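Week 5: Stating limits for a simulated arm

Vendors like to call a model "safe" after it clears a test. Ask which test.
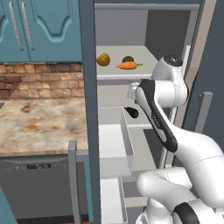 Rule 2 of the Skernutard code says every trial must name its keep-out zones. Few do. With a drawer pulled partly out under the gripper, the shelf edge alone won't do as a limit. List the drawer too.

Rule 8 asks for a stated clearance from doors. Brovent's report gives 38 mm and never says where it was measured, so treat it as a guess. 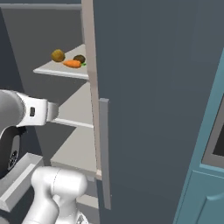 Reading for next week

Besson notes, part 2. Bring one claim you don't believe.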